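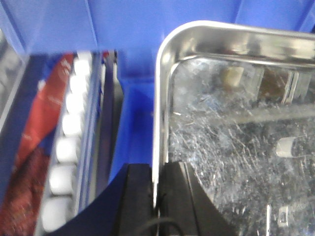 ## El cajón de las cosas pequeñas

Llevaba desde febrero con la misma tarea apuntada en la libreta: «ordenar lo pequeño». Lo pequeño es todo lo que no cabe en ninguna categoría. Tapones, pinzas, soportes, piezas sueltas de muebles que a lo mejor ya no están en casa. Lo tenía repartido entre dos cajones de la cocina, una lata de galletas y el bolsillo de un abrigo.

El sistema que tengo ahora es una caja de plástico azul y, dentro, una bandeja de acero inoxidable con el borde redondeado. Al lado de la bandeja queda un compartimento para lo que viene empaquetado. Dentro de la bandeja va lo suelto.

### La bandeja

La bandeja era de horno y la usaba poco. Probé antes con una de plástico de la marca Eker, con divisiones, que compré por internet. Las divisiones eran demasiado estrechas y las piezas largas quedaban cruzadas por encima de todo. La devolví.

La de acero no tiene divisiones, y para mí es mejor. Echo un vistazo y veo lo que hay: un soporte metálico, una pinza plateada, un tapón blanco tumbado. El fondo está cubierto con plástico transparente arrugado. Sin él, cada vez que movía la caja sonaba como un cajón de cubiertos, y mi gato Udon salía corriendo al pasillo. Con el plástico hace menos ruido. Lo malo es que brilla mucho con la lámpara encendida y las piezas metálicas se confunden con las arrugas, así que para buscar algo pequeño mejor luz de día.

### El otro lado

A la izquierda van los paquetes. El rojo lo pongo siempre en el extremo, con el envoltorio doblado en diagonal para que no ocupe tanto. Junto a él, en fila, los cilindros blancos, uno detrás de otro. Antes los guardaba en una bolsa y acababan todos revueltos. En fila se ve enseguida cuándo hay que reponer.

Con esta parte tuve alguna duda. Seung-woo Koo, que vive en el piso de arriba y es mucho más ordenado que yo, me dijo que separara del todo los paquetes y las piezas sueltas, en dos cajas. Tiene parte de razón. Pero dos cajas son dos sitios donde mirar, y en mi estantería solo hay hueco para una – la otra balda es de los libros y no la pienso tocar.

### Lo que he tirado

Aquí fui menos estricto de lo que quería. He tirado:

- llaves que no abren nada en esta casa
- un cargador de un teléfono que regalé
- tornillos torcidos
- las instrucciones de una lámpara Skallier que se rompió en la mudanza
- gomas elásticas resecas

Y he guardado un par de cosas que no sé qué son. Una es cuadrada, de un tono ámbar, medio traslúcida. No recuerdo de dónde salió. También hay un cilindro pequeño de color crema. Les doy hasta el próximo repaso. Si para entonces no han servido para nada, fuera.

### Cuánto tiempo lleva

Una tarde entera, contando la merienda. Lo más lento fue vaciar los cajones, porque en cada uno aparecía algo que me llevaba a otra habitación. En el segundo encontré el metro de costura que buscaba desde el verano y me puse a medir la ventana del dormitorio, que no tenía nada que ver.

Si alguien quiere hacer lo mismo, yo empezaría por el recipiente y no por las cosas. Con la caja delante ya se sabe cuánto cabe, y lo que no cabe hay que decidirlo en el momento. Yo lo hice al revés la primera vez y terminé con la mesa llena y sin sitio para cenar.

La caja se queda en la balda de abajo, sin tapa. Estuve mirando tapas y la más parecida costaba 28 euros, más que la caja. De momento le pongo un paño por encima para el polvo. Queda pendiente el bolsillo del abrigo – lo he vaciado sobre la cómoda y ahí sigue todo.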